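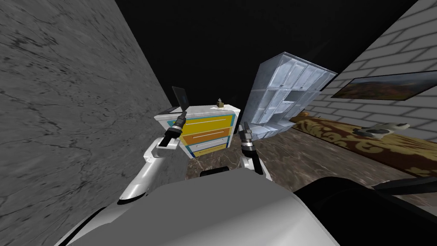
Why does a paint color look different at home than it did in the store?

The light is different and the colors next to it are different. Your eye judges a color against whatever surrounds it, so when the surroundings change the color seems to change too.

# Color in small rooms, week 5 notes

Picking up from the end of last time (value before hue). If you missed it, get the notes from Chia-hao Hsieh, he typed his up.

## Three words, don't mix them up

- **Hue**: the family. Red, yellow, blue-green.
- **Value**: how light or dark. Squint and you mostly see value.
- **Saturation**: how strong. A brick red and a tomato red can share a hue.

People say "bright" for both high value and high saturation. Stop doing that in your write-ups. Pale yellow is light. Taxi yellow is strong. Both get called bright and then the painter buys the wrong can.

## Warm and cool

Warm = red, orange, yellow side. Cool = green, blue, violet side. The border is fuzzy and depends on neighbors. A gray next to orange can go slightly blue. Same gray next to navy can go tan. This is simultaneous contrast, it will be on the short quiz.

Warm strong colors tend to come forward, cool quiet ones tend to sit back. Tend to. A very dark warm brown can sit back just fine.

Neighbors on the wheel (yellow, orange) read as one group even when the two patches are pretty different. Put a thin line of something from across the wheel between them and each patch gets a crisper edge. Old trick in tile borders, painted furniture, quilts. Keep the line thin. Wide line = a third color fighting the other two.
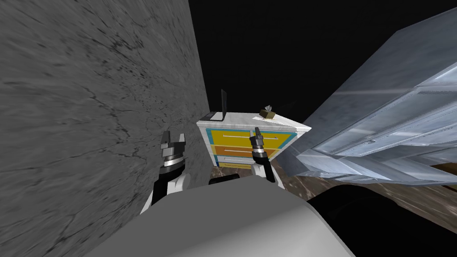 *Yellow over orange, with a teal or turquoise edge.*

## Amounts

Big area quiet, small area loud, usual starting point. Robel Yilma's project last term flipped it, loud walls and plain everything else, and it worked, but he had one window and kept the ceiling pale. Try the usual way first.

Things to check before you commit:

- Floor counts. It's often the biggest color in the room and everyone forgets it.
- Wood counts as a color. Usualy a dull orange.
- White is never just white. Hold printer paper next to it and see which way it leans.
- Repeat an accent at least once, somewhere far from the first one. Only once can look like a mistake.

## Light

Daylight shifts all day. North windows stay cooler and steadier, west windows go very warm late. Look at your sample at 11 in the morning and again after dark with the lamps on. Different wall, basically.

Bulbs: two numbers on the box matter. Color temperature, lower is warmer. The classroom lamp measured 3240 K, so a bit warm, remember that when you mix under it. Then the color rendering index, tops out at 100. Low index and reds go dull first. Cheap bulbs in the closet, fine. Not over the table where you're matching fabric.

Glossy paint picks up color from whatever faces it. Matte does too but softer. Two walls of the same strong color facing each other will bounce and get stronger, so the chip should be quieter than what you want to end up with.

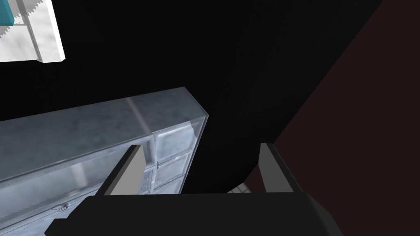 Same goes for corners, where the bounce is worst. Tape your sample into the corner as well as the middle of the wall, leave it up overnight, write down what you see both times.

## For next class

1. Paint two cards in one mixed gray. Put one on orange paper, one on blue. Bring both.
2. Jakorska reading, the chapter on neutrals. Skip the part on varnish.
3. One paragraph on a room you know well. Say hue, value and saturation for the largest area, then for the accent. No "bright" please.
4. Gouache is fine, so is leftover wall paint. Not markers, they dont mix.

Cards get pinned up at the start so be on time. Bring your own tape.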